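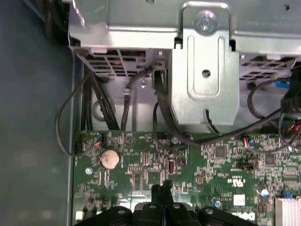 If the drive cage only needs one screw out before you can get a hand in, why were we paying a shop to do it? So asked one of our newer bench members at the end of the February session, and I've been turning it over ever since, as it goes right to the heart of what your grant has been paying for. The answer is that we didn't know any better. Now a good few of us do!

Progress report to the Latuheru Fund
Prorkell Computer Reuse Project, Nidell
Second reporting period

Thank you once again for your patience with the late start, and for the kind note that came with the second payment (it's up on the corkboard beside the kettle, and it's been read by just about everybody who makes tea). I'll try to keep this to the point, though anyone who has read my earlier reports will know how that usually goes.

What we've been up to

Most of our effort this period has gone into desktop towers, and the Dells in particular, as they make up the bulk of what the local offices and schools hand on to us. We took in 184 machines over the period. Of those, 169 have been opened, cleaned, tested and either passed for a new home or set aside for parts. The remainder are on the shelves by the roller door, labelled and waiting their turn, and I expect we'll be through them well before the next report is due.

The work itself isn't glamorous. A machine comes in, gets logged, has its side panel off and is given a proper look over. Then it's dust, mostly, and cables. I hadn't appreciated before this project how much of a repair is really just getting cables out of the way and putting them back where they came from. The power leads on these machines are thick and rather stubborn, they come down past the drive cage in a bundle, and the thinner ones loop about between them. The flat SATA cable is the one our learners go looking for first, as it's the one that comes off before the old drive does. We've had more than one machine declared dead at the front desk that came good as soon as somebody pushed that connector home again.

We now ask everyone to draw the cable layout on the back of the job sheet before unplugging anything. Some of the drawings are lovely and some look like a bowl of noodles, but they do the job, and our rate of machines coming back to the bench with something left unplugged has dropped away nicely.

Training

You'll remember that the original plan was for 2 benches with a mentor at each. We're now running 3, all on the same evening, starting at half past six. The third came about when a couple of learners from the first intake asked if they might stay on and help, and it seemed a shame to say no - they've been terrific, and the newer people seem to find it easier asking questions of somebody who was in the same spot a few months ago.

The first evening is still spent on opening the case, working out which parts lift, slide or unscrew, and closing it all up again. It sounds a little dull on paper, but people go home pleased as punch. Drives and memory come on the second evening, and after that it's whatever turns up.

Parts and spending

Spending has followed the budget fairly closely. The main items were replacement drives, anti-static mats and wrist straps, and a decent set of Phillips screwdrivers to replace the ones from my own garage, which had chewed up more screw heads than I care to admit. The drives came through Billier, who let us return the ones in the wrong size without a fuss. We're a touch under on consumables and a touch over on storage tubs. The itemised statement is attached separately, with receipts, and I'm happy to talk through any line of it.

What hasn't gone so well

Labelling, I'm afraid. For the first few weeks the screws from each machine went into a common jar, and if you've ever tried to match a drive screw to a case screw under fluorescent lights at nine at night you'll understand the mood. Each job has its own little tub now. We also underestimated the time needed to wipe donated drives properly, and that is the real cause of the backlog. The plan is to leave wiping running during the day and keep the evenings for hands-on work.

The heating in the back half of the workshop is also still not right, and we've been moving the benches forward on the colder nights.

The coming period

We'd like to start on small-form-factor machines, which are fiddlier inside, and to write up our bench notes as a booklet that other groups can borrow and scribble on. With your agreement, we'd put the small underspend on consumables toward printing it. A draft of the first section, on opening the case and freeing the drives, should be with you ahead of the next payment, and if any of you would like to come and try it out on a real machine, there's always a spare stool and usually a slice of something.

With warm thanks from all of us at the Prorkell benches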